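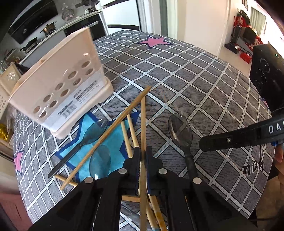

The long table at Stornico

On the first evening of each month, from March to October, the households of Stornico carry their kitchen tables into the lane behind the chapel and push them end to end. They eat together until the light goes. The village has 284 residents and no restaurant, and the supper is the nearest thing it has to one.

The habit is not an old one. Carmela Greco, who ran the bakery until her knees gave out, puts the start of it at the year the bridge was closed for repairs and the delivery lorries stopped coming. People pooled what they had. When the bridge reopened, they kept doing it.

"We had run out of things to say to our own families," she says. "It was a relief to sit next to somebody else's."

There are few rules. You bring a dish, enough for 8, and you bring your own plate, glass and cutlery. Seats are drawn from a biscuit tin, with couples split up. Children under ten may swap once. Ubaldo Marras, a retired surveyor, marks out the line of tables with chalk in the afternoon, allowing for the slope, and still wedges half of them with folded card.

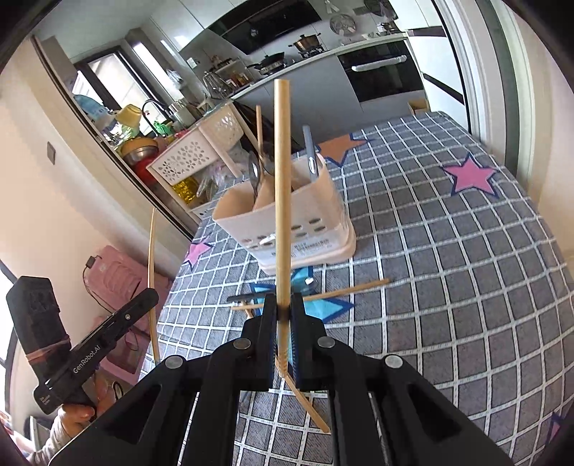 The food has changed as the village has. In the early years it was beans, bread, rabbit and whatever the gardens gave. Then the empty houses at the top of the hill began to sell. Erasto Mfinanga came to teach at the secondary school in the valley and brought a coconut fish stew that is now asked for by name. The Lưu family took over the old post office and turned up at their first supper with rice noodles and a tray of herbs that most of the table had never tasted. By July there was a row of the same herbs growing in Greco's yard, from cuttings.

Not everyone was won over. Marras admits he ate only bread at one supper, on principle, and went home hungry. He now makes a passable stew himself, though he leaves out the chilli.

The cost is small. Each household puts in 2 euros a head for wine, lamp oil and the hire of extra benches. Morena Sorrentino keeps the money and the tin, and writes down every dish in a school exercise book. She is on her fourth. The entries are short: who brought it, what was in it, whether any was left. She does not record opinions – "they would only want to read them".
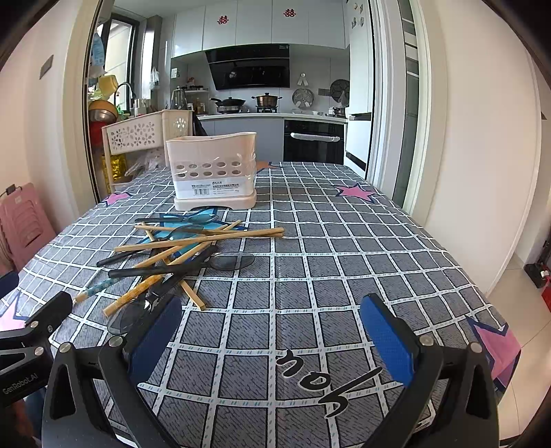

Attendance settles at around 50 in spring and climbs when the grandchildren arrive for the summer. Rain moves everyone into the chapel porch, where there is room for perhaps half, and the rest eat standing under umbrellas. Sorrentino's book lists three such evenings. After one of them, the only note is "soup, fortunately".

Morena Gatti moved away for work and drives back for the September supper when she can. She once tried to start something similar in her street in the city. Four people came, she says, and two of them thought it was a meeting about parking.

The last supper of this year will be a plain one, with chestnuts and new wine. Marras has already bought the chalk.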